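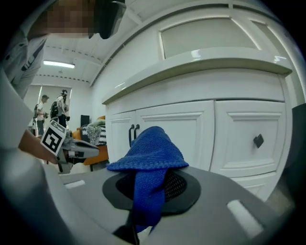
Seven hundred demonstrations prove that people can do the chore 700 times, one reader wrote to Wolten after our spring update, and they say nothing about the robot. We agree with most of that. It is the reason this release is shorter on promises than others you may have read this year.

PINDHAM, 24/08/2022 - Wolten, which builds and tests software for household robots, is today releasing the first results of its hand-teaching program, along with the 700 demonstrations behind them. Each was made by a person using a hand-held gripper in a furnished room at the company's Pindham site. The set covers four tasks: moving a cloth through a round opening, hanging a cup on a hook, closing a cabinet door, and lifting a pillow off a sofa.

The claim often made for this kind of teaching is that it is quick, cheap and natural. Our own experience supports the first of those. A person with a gripper in hand can work at close to normal speed, and new operators needed little coaching before they could produce a usable recording. Whether it is cheap depends on what you leave out of the bill. Wolten spent more staff time reviewing and rejecting recordings than making them, and the rejected ones are not part of the 700.

As for natural, people do odd things when they hold a gripper. They lean in to see past their own hand. They regrip when nothing has slipped. Some of our operators lifted a cloth high before lowering it, and others pushed it along the surface. Both ways are fine for a person. A robot trained on a mix of the two sometimes started one and finished the other, and left the cloth hanging over the rim.

Soft goods were the hardest part of the work, as anyone in the field would have guessed. A blue knit cloth bunches and folds differently each time it is picked up, and there is no single right place to take hold of it. In our final check, the robot was given 20 attempts at the cloth task with a cloth it had been trained on. It finished 4 of them without help. We were asked inside the company whether that number should go in a press release. It should. A demonstration reel made from those four attempts would look very good, and readers would learn nothing from it.

The cabinet door went better, and we would ask readers not to make much of that either. The door was the same door throughout, in the same room, under the same lights. We have not tested in a second home and can't say what would happen there.

Wolten also compared hand-held teaching with remote control, using the Amin system supplied by Grekau. With Amin, the operator sits apart from the robot and drives its arm directly, so every recorded motion is one the arm can make. That is a real advantage. A human wrist can reach angles that our arm can't, and part of the cleanup on the hand-held recordings was finding those moments and throwing them out. Remote control was slower, though, and operators disliked it for cloth. They couldn't feel when the fabric had caught. Several gave up on an attempt that a person standing at the same spot would have finished easily.

We don't think the comparison settles anything. The two methods were tried by different operators, in different weeks, and the remote-control set is much smaller. Grekau was shown this paragraph and the one before it ahead of publication and asked for no changes.

What is in the release

- 700 hand-held demonstrations across the four tasks, with gripper motion and video
- the full list of robot attempts at the cloth task, failures included
- the written instructions operators were given, in the version they saw
- notes on why recordings were rejected

The notes are patchy. For the first weeks of the program, reviewers marked a recording as bad without saying what was wrong with it, and we have not tried to reconstruct their reasons. Anyone planning to study operator error should use the later recordings.

The data may be used for research at no charge. It should not be used to support a claim that a product can do laundry, and we will say so publicly if we see it done. Wolten has no household product for sale and is not announcing one.

The next round of testing begins in September. It will use cloths the robot has not been trained on and a second room with different furniture - a low bar, but one the current results haven't cleared. We expect the cloth numbers to get worse before they improve, and we will publish them either way.

Wolten will answer questions from press and researchers by email through the Pindham office. Requests to film the robot will be considered on the condition that unsuccessful attempts stay in the footage. Two broadcasters have already declined on those terms.

Filed under: Company News / Robot Learning

Page last updated on day of release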